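The Arm That Pressed Too Hard
A small fault in Skundthorpe, and what it taught a young team about trust

For 17 days the robot at the Flillia workshop in Skundthorpe cleaned its whiteboard without any complaint. Then, one afternoon in August, it pushed the eraser down and did not stop pushing. The board slid over the table, the left arm followed it, and Nesma Bensaid hit the stop button with her whole hand.

"I was more angry than afraid," she told me. "We had 1,951 good runs in the log. I had started to drink my coffee during the runs, with my back to the table."

The task is a modest one. A person draws some shapes with a marker, and the two arms must hold the board and wipe it clean. Flillia wants to sell the skill to schools, and it has chosen a table-size board with a black frame and a small knob on each side.
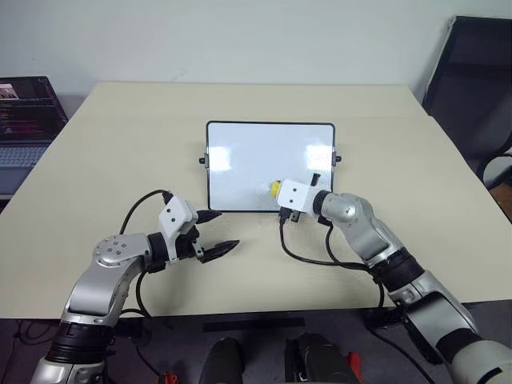
What the log showed

Mounir Gaber wrote the control program, and he spent two nights with the log of the bad run. At first he blamed the motors. The motors were in order. The fault was in the number that tells the arm how hard it is touching something.

This number is set to zero at the start of each run, when the gripper should be free in the air. On that afternoon the fingers were already resting on the eraser. The arm took this weight as its zero, and so every later reading came out too low. It believed it was hardly touching the board, and it pressed more.

There was a limit for such cases, but the limit was reading the same wrong number. Gaber showed me the line in the program and then closed the laptop rather quickly. I think he was ashamed, although the mistake is a common one.

The team now sets the zero only after the arm has lifted clear, and it compares the force with the current in the motors. If the two disagree for 20 milliseconds, everything stops. The wrist camera also has a bigger role than before.
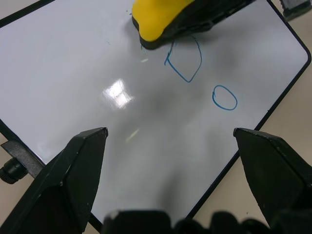 Bensaid wants the program to look at the marks again after every stroke. If a blue line is still there, the old version simply wiped harder. The new version is allowed to try one more time with the same force, and after this it must ask a person.

Adel Tazi, who pays the bills at Flillia, was not happy with the delay. He had promised the first machine to a school in Ashour before the winter. He has now agreed to 3,000 more runs, with somebody standing at the button for each of them - and the coffee stays in the kitchen.

When I left, Gaber was putting the eraser back for the next run.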